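Jar (container)

A jar is a rigid, more or less cylindrical container with a wide mouth, used for keeping food, seeds, cosmetics, paint and a thousand other things. Jars are among the oldest manufactured goods there are, and one of the very few that a potter from the ancient world would recognise at once on a modern kitchen shelf!

The width of the mouth is what sets a jar apart from a bottle. A hand, a spoon or a brush can go in.
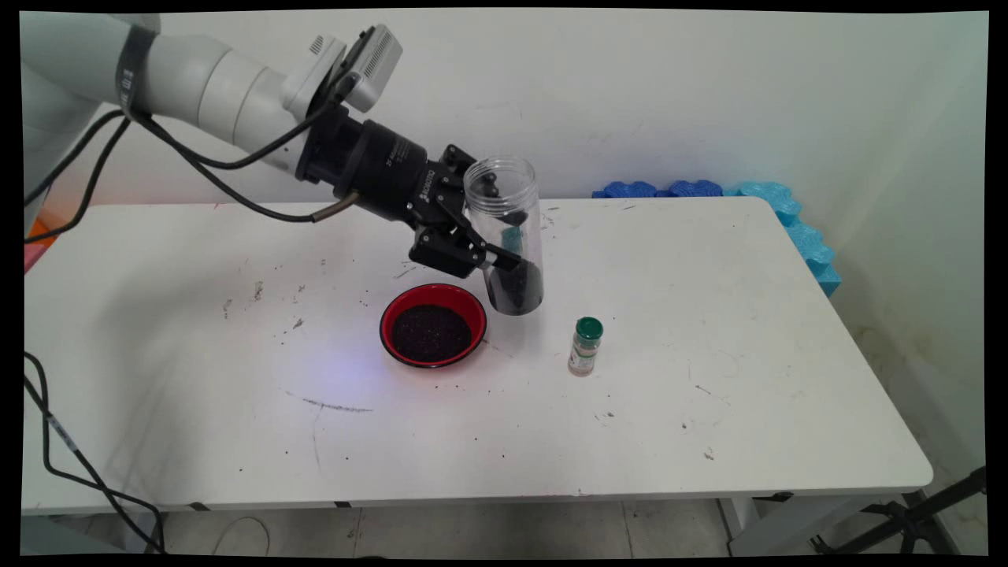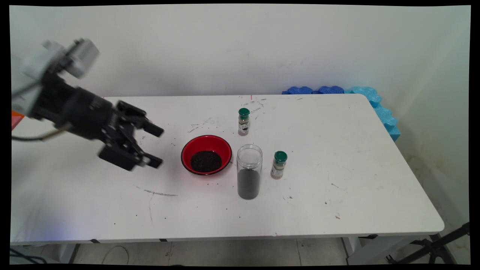
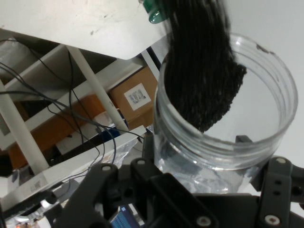
What is the difference between a jar and a pot?
The words overlap a good deal. In everyday British use, a jar usually has a lid and is meant for storage, while a pot may be open, may be used for cooking or planting, and is often squatter. Jam is sold in jars and yet people still speak of a pot of jam.

Name

The English word came through French from the Arabic jarra, an earthenware water vessel. It first meant a large clay container for oil or water and only later the small glass article.

Materials

Early jars were of fired clay, and unglazed ones have a lovely trick: water seeps slowly through the wall, evaporates from the outside and cools what remains. Glazing stopped the seepage and made clay fit for oil, wine and pickles. Glass jars were costly until moulds and machines brought the price down in the nineteenth century. Clear plastic came into wide use in the twentieth. It is light and hard to break, though it scratches more easily than glass and many kinds soften in boiling water.

Closures

For most of their history jars were stopped with cloth, wax, cork, leather or a clay plug. The screw thread changed everything for home preserving. John Landis Mason patented his threaded glass jar in 1858, and the name Mason jar is still used in North America. Clip-top jars, with a wire bail and rubber ring, work by pressure alone and remain popular for pickles.

Collections

The Skivmont collection holds 600 jars, of which 115 still have their original stoppers, a wonderful survival for such easily lost objects. Its oldest dated piece is a salt-glazed storage jar from Biramitz. The catalogue, by Ona Tamošiūnaitė, groups them by closure instead of by age, so that a wax-sealed honey jar sits beside a much later one for ink.

Lesego Tshabalala's survey of the Bindetness kilns describes 310 jar rims and shows how potters thickened the lip so that a cloth cover could be tied beneath it.

See also
Amphora
Bottle
Canning
Screw thread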